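Roltura Pad Bridge
Wired controller adapter for old consoles and the emulators that pretend to be them

In stock. Ships from our Pladano warehouse on business days.

You kept the controllers. The console went in a garage sale, the TV went to a cousin, but the controllers are still in a drawer with their cords wrapped around them, and every time you play one of the old games on your computer with a keyboard you die a little, usually on the second level. The Pad Bridge lets you plug those controllers into a USB port and play the way your thumbs remember.

It's a small grey box with two controller sockets at one end and a USB cable at the other. There is no light show. We were asked for a light show and we put in a single green LED, which you can turn off.

What it does

Each socket appears to your computer as its own gamepad, so two people can play without the usual argument over which of them is Player 1 (the left socket is Player 1, and that settles it). Rumble works where the controller has rumble. Analog sticks are read as analog sticks, at full range, and the dead zone can be set in the Mimero settings tool or left alone if you'd sooner play than fiddle.

Memory card slots are not included. Saving is your emulator's job and it's already better at it than a memory card ever was. If you have 100 hours in a role-playing game on a card somewhere, you'll need a card reader, which we don't make, and our sympathy, which is free.
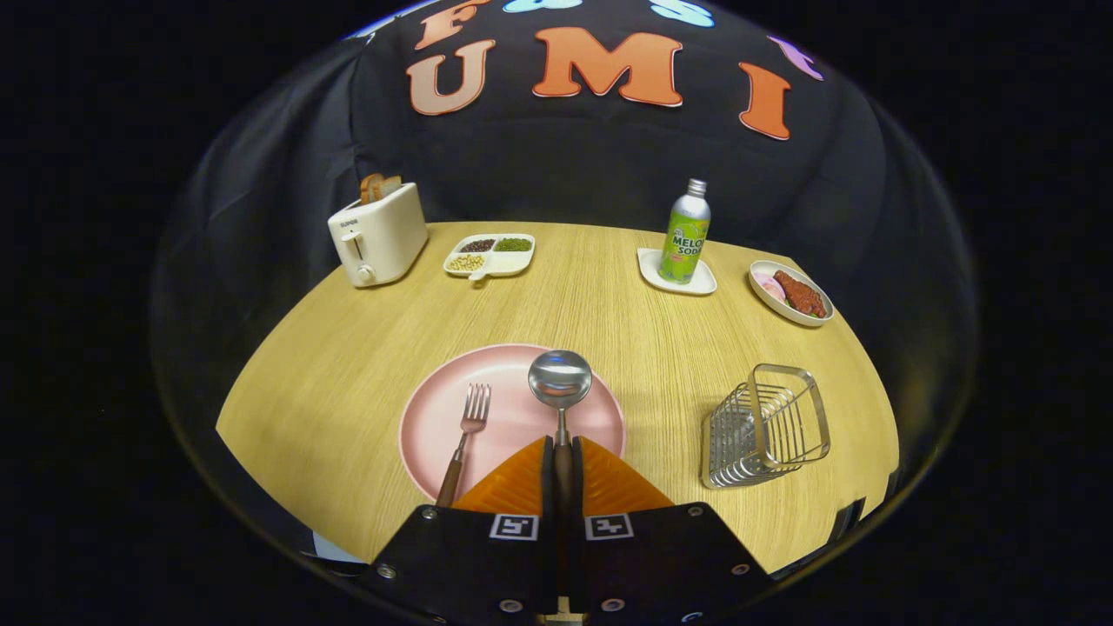 Button mapping is stored on the adapter, so you can set it up on the desktop and carry it to the laptop without doing it all again. There are 5 profile slots. Most people use one, then make a second by accident. Hold Select and Start together while plugging in to go back to the factory layout.

What it doesn't do

It won't make a slow emulator fast. We get a lot of mail about this. If your game runs at the pace of a dental appointment with a keyboard, it'll run at the same pace with a controller, though you'll be more comfortable. Look at your internal resolution first, then your graphics plugin, then the age of your laptop.

It won't fix missing textures, crackling sound or a hero with no head. Those belong to the emulator's forum, where someone will ask for your specs and then tell you off for your specs.

It doesn't work with light guns or dance mats. One dance mat worked in testing. We don't know why and we won't be taking questions.

Specifications

Controller sockets: 2
Connection: USB-A, fixed cable
Driver: none needed on current desktop systems
Settings tool: Mimero, free download, optional
Profiles: 5, stored on the device
Firmware: updated through Mimero
Colour: grey

Choosing between this and the Rissanen

We also sell the Rissanen, which is the same adapter in a metal case with a detachable cable. It reads the controllers no faster. It's heavier, so it stays put when the dog goes by, and it looks better on a shelf. If your adapter is going to live behind the desk with the dust, buy the Pad Bridge and spend the difference on a game.

Notes from the last firmware

Build 385 fixes the bug where the right stick drifted up after the computer woke from sleep. It also fixes the swapped shoulder buttons that came in with the December build, for which we've apologised individually to what feels like everyone. If you liked them swapped, you can put them back in Mimero.

Third-party controllers mostly work. The see-through ones with the turbo switch are a gamble: leave turbo off when you plug in, and turn it on once the LED goes steady.

Returns

Send it back if it doesn't suit, with the cable tied up and the box in one piece if you can manage it. Please take your controller out of it first. We have a shelf of them now, and some are quite sticky.

Page updated Saturday, March 4, 2023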